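Wurkumstead stores agree a shared code for picking robots

Shops and small warehouses across Wurkumstead that use robots to pick goods from shelves now have a common set of working rules to follow, after several months of patient talking between the people who run the machines, the people who fill the shelves and the people who, at the end of a long shift, have to sort out whatever has gone wrong.

The code, which runs to 30 short clauses and comes into use in December, was drawn up at the invitation of Movik, the local trade group for automated storage. It covers bin racks of the kind found in the back rooms of grocers and snack sellers, where a machine takes one item at a time and passes it along to be packed. It's a modest document, written in plain words, and its authors seem rather proud of how little jargon they let in.

Raghavendra Unnithan, who led the drafting, told a well-attended meeting at the Onstead Road hall that he had started out expecting to spend most of his time on speed limits and stop buttons. Those are in the code, of course, and the clauses on them are firm. But the longest conversations by far were about the shelves themselves — how they are filled, what is left lying on top of them, and who is supposed to look before the machine is switched on in the morning.

"Everybody wanted to talk about packets," he said, to a good deal of laughter. "Long ones, shiny ones, ones that lean. We must have spent two whole evenings on packets, and I'd happily have spent a third."

The result is a section called Presenting Goods, and it will probably be the part most staff come to know. Goods should lie wholly inside the bin where the shape of the bin allows it. Where a packet is too long to lie flat, and so rests across the rim, the site must either move it to a bigger bin or record it as a long item, so that the picking routine treats it with more care. Shiny wrappers get a clause of their own, as do polished metal shelf edges, which can throw back reflections and confuse a camera. Sites are asked to test under their everyday lighting and to write down what they find.

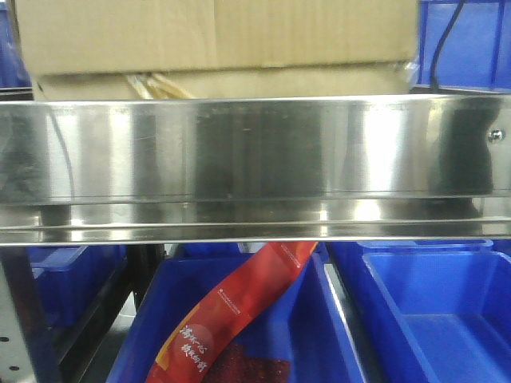

Who has to check the rack before work begins?

The shift lead does, or a person the shift lead has named in writing. The check is made with the machine switched off, it takes in every level of the rack, and it is signed for before the first pick.

Packaging has been given more room than some members expected. The code allows cardboard and wrapping to be kept on a rack only where they can't fall into a bin or come within the machine's reach, and only where the site has said so in its own written plan. Cables must be fixed or routed so that they stay clear of the picking side. Mr Unnithan admitted that this had been the hardest part to agree, as plenty of stockrooms are short of space and a rack is a very tempting place to put things down. The wording went through 10 drafts before everyone could live with it.

Pillai, a family food wholesaler which has been picking by machine for a couple of years now, offered its stockroom for trials of the early drafts, and its staff come in for warm thanks in the opening pages. They tried the morning check in several forms, the first of which filled four sides of paper and was quietly dropped within a fortnight. The version in the finished code fits on a single card, with room at the bottom for remarks, and the staff at Pillai asked particularly that the room for remarks should be kept.
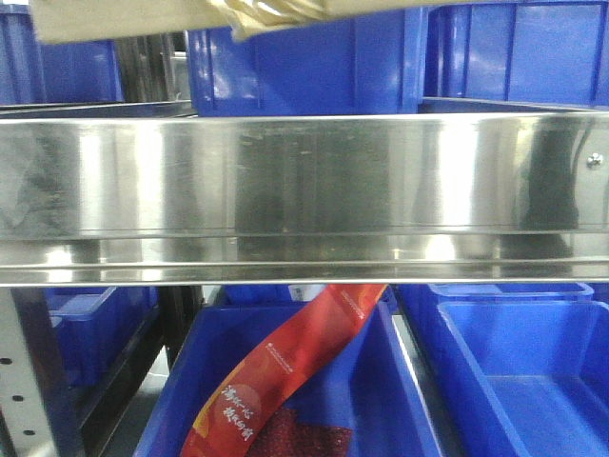
There are also clauses on what to do when a pick fails, and these are worth a careful read. A machine may try the same item again twice, and after that it must stop and call for a person. Anyone reaching into a bin must first put the machine into its safe state and hang a tag on the control box, however quick the job looks. Failed picks are to be logged with the item and the bin, and sites handling more than 200 picks a day are asked to go through the log together once a week — over a cup of tea, the notes to the code suggest, which is a nice touch.

Training gets a page to itself. New starters are to be shown the rack by someone who fills it as well as someone who runs the machine, and agency staff are to have the same introduction as everybody else.

So far 50 sites have said they will sign up. The code is voluntary, though Movik hopes that insurers and landlords will come to ask for it in time. Smaller shops with a single rack can use a shorter form, and there will be open evenings for anybody who would like to be talked through it before they put their name down.

Printed copies can be had from the Movik office in Wurkumstead, and comments on the wording are welcome until the first review next summer.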